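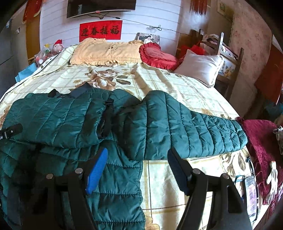 The finger-offset fault affects hand-held grippers in the Andito line that are used to record household cloth tasks, and the arm-mounted version that replays policies trained on those recordings. It causes the reported opening between the fingers to differ from the true opening. On rigid objects the error is usually caught at once. On soft, slick items it can go unnoticed through a whole session. A quilted puffer jacket spread flat on a printed bedsheet, with one sleeve stretched out to the side, is a typical case: the filling gives under the fingers, the shell is glossy, and an operator compensates by squeezing harder without noticing. The four silver screw heads, two on each finger, are the first thing to check. This page covers the fault, its effect on recordings, and the safety limits that apply to robot arms until the repair is done.

Last revised 8th April. Replaces the earlier service note.

What is the fault?

Each finger is held to its carrier by two screws. If one of them loses clamping force, the finger can tilt or slide on the carrier by a small amount. The encoder measures the carrier. It has no means of detecting that the finger has moved relative to it, so the opening written to the log stays plausible while the pads sit somewhere else.

What causes the screws to loosen?

Two conditions have been confirmed by Tronance. The first is assembly with thread-locking compound applied over residual cutting oil, which prevents the compound from curing properly. The second is repeated side loading, as when a sleeve or a sheet is dragged across a mattress with the fingers closed. Units with clean threads have not shown the fault under side loading alone.

Which units are affected?

Up to 548 hand-held units were assembled from the suspect batch of carriers. Arm-mounted grippers use the same carrier and are included in the action, even where they have been used only on rigid parts. The batch code is stamped on the underside of the carrier. Codes starting with C or D need the repair. Codes starting with E were cleaned before assembly and do not.

If the stamp cannot be read, treat the unit as affected.

Does the pad color tell me anything about the batch?

No. Pads are a wear part and are swapped in the field. A gripper may carry a blue pad on one finger and a navy pad on the other and still come from any batch. Pad color is not recorded in the service history.

Mixed pads are acceptable provided both have the same thickness. Measure them if they were fitted from different packs. A thickness mismatch shifts the contact plane to one side and can be mistaken for this fault.

How was the fault found?

It was found at the Oláh test room during replay of a jacket-folding policy. The arm approached a sleeve, reported a closed grip, lifted, and came up empty. The operator repeated the run with the same result. The policy was suspected first, then the camera calibration. Both were ruled out. When the gripper was closed on a gauge block, the left finger touched well before the right, and one screw on the right finger could be turned by hand.

The grippers used to record the training data were then checked. Several of them had a finger out of position as well. Two separate errors had been present: one in the data, and one in the gripper replaying it.

What are the symptoms?

The fingers do not meet along their full length when closed without an object.

A thin item such as a collar, cuff or strap slides out although the log shows a closed grip.

The zero position passes the software check but the pads show uneven wear.

A click or faint tick is felt in the handle when the fingers are pushed sideways.

The operator reports needing a firmer squeeze than on other units. This last symptom is easily dismissed and should be logged when it is raised.

Why did the software check not catch it?

The Ememico startup check closes the fingers and reads the encoder. If the value lies inside the permitted band, the check passes. A tilted finger can still reach a mechanical stop at the right encoder value, so the reading is correct for the carrier and wrong for the pad. The check was designed to find encoder slip, and it does that reliably. It was never a check of finger position. The earlier user guide described it as a "gripper geometry check," and that wording has been removed.

How do I test a unit?

Power the gripper off, or disconnect it from the arm. Do not run this test on a powered arm.

Wipe the pads and the screw heads.

Close the fingers by hand and hold the gripper against a light. Look for a wedge-shaped gap between the pads.

Open the fingers halfway. Hold the carrier with one hand and push each fingertip sideways, then forward. No movement should be felt.

Place the gauge block supplied with the kit between the pads and close. Both pads must touch the block flat.

Record the result against the serial number, including passes.

A unit that fails any step must be tagged and withdrawn. A unit that passes but carries an affected batch code may stay in use for hand-held recording until its repair slot, with the test repeated before each session.

Can I tighten the screws myself?

As a temporary measure, no. Tightening a screw over uncured compound gives a firm feel for a short time and then releases again, often in the middle of a session. It also locks the finger in whatever position it had drifted to, which makes later correction of the data harder.

Sites with a trained technician may carry out the full repair. It consists of removing both screws on each finger, cleaning the threads and the mating faces, fitting new screws from the kit, aligning the fingers on the gauge block, and leaving the compound to cure for the time printed on the bottle. Old screws must be discarded.

Is there a risk of injury?

With hand-held units the risk is low. The main hazard is a detached screw or finger left in the work area. Textiles make this worse: a small screw can drop into bedding, a quilted seam or a pocket and go unseen. If a screw is missing at the end of a session, shake out every item that was handled and search the bed or table before anyone uses it.

With arm-mounted units the risk is higher. In one event at Oláh, a finger came off during a fast transfer and struck the cell guard. The guard held and there was no injury. Force limiting does not protect against a part that has left the gripper.

What limits apply to robot arms until the repair is done?

Run affected grippers only inside a closed guard. Shared-space operation is suspended for these units, including at reduced speed.

Disable automatic regrasp. After a missed grasp, the controller closes harder and retries, and repeated closing accelerates the loosening.

Do not lift items over a person, a walkway or an open drawer.

Stop the arm and remove power before reaching in to free a garment. A strap or sleeve caught between the fingers may be under tension, and the arm may move when it is released.

What happened to the recordings?

Tronance reviewed 3,818 cloth-handling recordings made with units from the suspect batch. Of these, 1,433 showed an offset large enough to affect training. Most can be corrected, as the wrist camera sees both fingertips and the true opening can be estimated from the images. A further 148 recordings were withdrawn: in these the fingertips are hidden under fabric for too long, or the finger moved more than once during the recording.

Corrected recordings keep their original names. A revision field in the header shows whether the opening was logged directly or estimated.

Do I need to retrain my policy?

If it was trained on garments, bedding or soft toys, yes. Rigid-object policies should be evaluated first. In the Oláh tests they tolerated the offset well, with the exception of tasks using thin cards and clear pouches.

Do not attempt to cancel the error by adding a fixed value to the gripper command. The offset differs from unit to unit and is not constant over the length of the stroke. One site tried this and crushed a set of buttons.

Why do glossy jackets show the problem so clearly?

Low surface friction, compressible filling and stitched channels act together. A grasp across a stitch line finds very little material to hold, and a grasp between two lines first has to press the filling flat. In either case a small error in opening is the difference between holding the shell and sliding over it. Denim and terry cloth hide the error. For that reason they should not be used as the only acceptance item after a repair.

Which item should be used for acceptance?

Use a quilted garment with a smooth shell, laid flat and unzipped. Grasp at the cuff, at the collar and at the middle of one sleeve. Lift each time until the fabric clears the surface, hold, and lower. Any slip is a fail. Repeat with the garment turned over.

How do I get the repair kit?

Request it through the service form in Ememico. Enter the serial number and the batch code, and state whether the unit is hand-held or arm-mounted. Arm-mounted units are served first. The kit contains screws, cleaner, compound, a gauge block and a replacement label for the handle. There is no charge for affected units, in or out of warranty.

Will the startup check be changed?

A revised check is being tested. It compares the encoder reading with the fingertip positions seen by the wrist camera and blocks recording if they disagree. It needs a clear view of both fingers, so the gripper must be held away from the work surface during startup. Release is planned for late April. The manual gauge test remains mandatory after that date for every unit with a C or D code that has not been repaired.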